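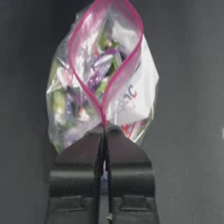
Three months with the Dixit complaint register

Print | E-mail

16/04/2019
By our correspondent in Skurnuvlow

Our workers' group in Skurnuvlow bought the Dixit kit in the winter, after many discussions about money. Until then we wrote every complaint in ordinary school notebooks. When a person came to ask what had happened to her wage application, we had to search in four or five notebooks, and sometimes the page was missing. The office in Graltness always asked for the receipt number, and very often we did not have it.

The kit comes in a flat cardboard box. It contains one large register with a hard cover, a block of 100 complaint forms with carbon copies, a date stamp with an ink pad, and a small booklet of instructions. We paid 2000 for it, with delivery. For a group like ours this is a serious amount, and it was collected in small coins and notes over several meetings.

I begin with the register, because we use it the most. The pages are ruled in wide columns: name, village, kind of complaint, date given, receipt number, reply. The column for the village is too wide and the column for the reply is too narrow. An official reply is seldom one word. We now write "see back" in this column and continue on the other side of the page, where the paper is blank. The binding is strong. The register has travelled to the Graltness office and back many times, on the bus and under the arm, and no page has become free. 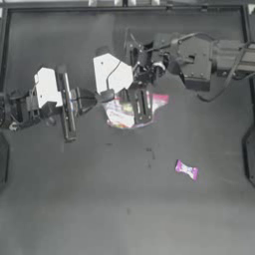
Two robotic arms over a dark grey work surface.

The forms are the best part of the kit. Each form asks in simple language who is complaining, about which office, and what should be done. At the bottom there is a line which says that the office must answer within 14 days. The clerk who receives the form has to sign beside this line. In the first week two clerks refused to sign. We sat down on the floor of the corridor and waited, quite politely, and after lunch they signed. Since that day the signature is given without discussion, although the answer itself does not always come in time.

I must say that the carbon copy is weak. If the person writes lightly, as many of our older members do, the second sheet can hardly be read. We ask people to press hard, or one of us writes for them and reads everything aloud before the thumbprint is put. A form where the sheets copy by themselves, as the shops have for their bills, would be better.

The date stamp works well but the years on it finish at 2022. The ink pad was almost dry when the box was opened. We bought another one in the market.

The booklet is written for people who have been in such offices before. It explains how to number the complaints and how to make a list at the end of every month, and this part is clear. It does not explain what to do when the officer says that the matter belongs to a different department, and for us this is the most common answer of all. The translation also has mistakes. On one page "appeal" and "application" have changed places, and two of our younger members sent a first application to the appeal officer because of it. It came back after three weeks with no comment.

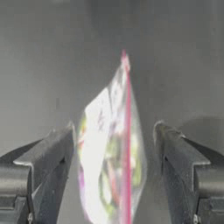 Transparent zip-top bag, held upright.

Some readers will ask if the Plaltton set would be a wiser choice. I have seen it used by the group on the other side of the river. It is cheaper and the forms are printed on thicker paper, but there is no register, only loose sheets with holes for a file. With loose sheets there is always somebody who takes one home to show to a cousin. On the other hand, their forms have a space for a witness, and I would be glad to have this in ours.

What has changed for us? When we go to the weekly hearing now, we bring the register and open it on the officer's table. He can see the complaints which are still without reply, with the signatures of his own clerks. Before, he used to tell us that no such papers had been received. The delayed wages of the women who repaired the tank road were paid after such a hearing. I cannot prove that the register did this, as there had been also a march, but I was in the room and I saw him turning the pages. 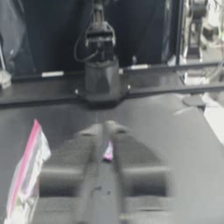
Small pink item on the table, between the two fingers.

The forms will be finished before June. A new block can be ordered separately, and the delivery to Skurnuvlow was slow the last time, so we have ordered already. I have also written to the makers about the reply column and the mistake in the booklet. They answered that the next printing is not yet planned.

I recommend the kit to groups which have at least one person who is ready to write in it every day. A group which meets only now and then can buy the forms alone and keep a good notebook.

Print | E-mail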